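Posted in: Talks & Workshops | Shared Tables

Speaker notes, second version. Talk for the neighbourhood lunch clubs, 40 minutes with questions at the end.

Start slowly. Thank Karlijn Verbeke for the invitation and for correcting my slides. Say my name twice, people never catch it the first time.

My subject is the shared lunch: how a group of neighbours can eat together every week and still be friends after one year. I began in January with the club in Pratero. We had 41 members on the list and one kitchen with a very small sink.

First point, the list. Ask people to say yes or no by the evening before. Fermín Aravena wanted a telephone chain, I wanted paper on the door. We tried both, and the paper won, as the older members pass by the door anyway. (Pause. Let them laugh or not laugh.)

Second point, the tools. Clubs spend a long time on the menu and very little on what people will eat with. Decide early who brings the spoons and who takes them home.
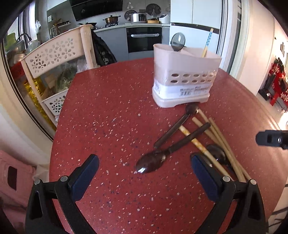 Dark brown spoons on the speckled red table.

Speak here about mixing. When every family brings its own cutlery, things go home in the wrong bag. Hortensia Cáceres ties a green thread on hers. I still have one fork that belongs to I do not know whom — please ask the room if they have the same problem.

Third point, the money. Show the page with the year's costs. Total 1,235, of which 500 was rent for the hall. Do not read all the lines! Say only that food was cheaper than we feared, and that gas was more expensive. Abelardo Quezada keeps our book and will answer questions if there are any.

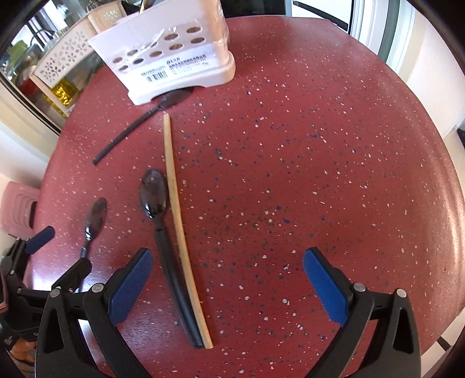
Seating is my fourth point, and the one I care about most. At our first lunches we put long tables in one row, and the two ends never spoke to each other. New people always sat at the end, near the coats. A round top like this red one has no end, so a new person has a neighbour on both sides and can hear the talk across. If the hall has only long tables, push two together to make a square. Uriel Navarrete will show his drawing of the hall in Lahtinen, give him five minutes and not more.

Fifth point, if there is time: washing up. Change the pair every week and write the names on the same paper as the list. Soup pots first, while the water is clean.

Questions. Somebody will ask about allergies. Answer: each dish gets a card with all ingredients, written by the cook. For children, see the sheet by the exit.

Last thing, tell them the soup recipe is on the back of the handout, and that the salt there is for the big pot.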